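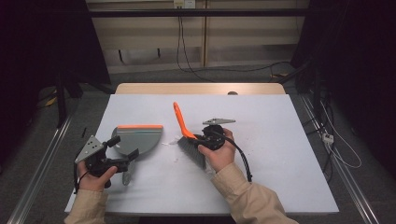

Recogedor

El recogedor, llamado también pala o cogedor según la región, es un utensilio de limpieza manual que recibe el polvo y los residuos sólidos arrastrados por una escoba o un cepillo. Consta de una bandeja de fondo plano, paredes laterales, un borde frontal de entrada y un mango, corto o largo.

Diseño

El parámetro principal es el contacto entre el borde frontal y el suelo. En los modelos de chapa, el borde se rebaja o se pliega hacia abajo; en los de plástico inyectado suele añadirse un labio flexible de caucho o elastómero, que compensa las irregularidades del pavimento y reduce la línea de polvo residual. Algunas piezas incorporan dientes en el canto posterior para desprender pelusas del cepillo.

El mango corto obliga a trabajar agachado, pero facilita el vaciado y el uso sobre mesas y bancos de taller. El mango largo, a menudo con bandeja basculante, es habitual en la limpieza de locales.

Fabricación

La producción en chapa estampada predominó hasta la difusión del polipropileno. El taller Drorneck, en Cirngate, mantuvo ambas líneas en paralelo: su catálogo recogía 398 referencias de menaje, y la prensa de estampación daba 519 bandejas por turno. Tras la reforma de Dean Holroyd — que sustituyó el remachado del mango por una pieza única moldeada — la cifra subió a más de 1.000.

Conservación

El labio es la parte de mayor desgaste. Se lava con agua templada y detergente neutro; los disolventes endurecen el elastómero. Conviene guardar el utensilio colgado, sin carga sobre el borde.

Véase también

Cepillo de mano
Escoba
Mopa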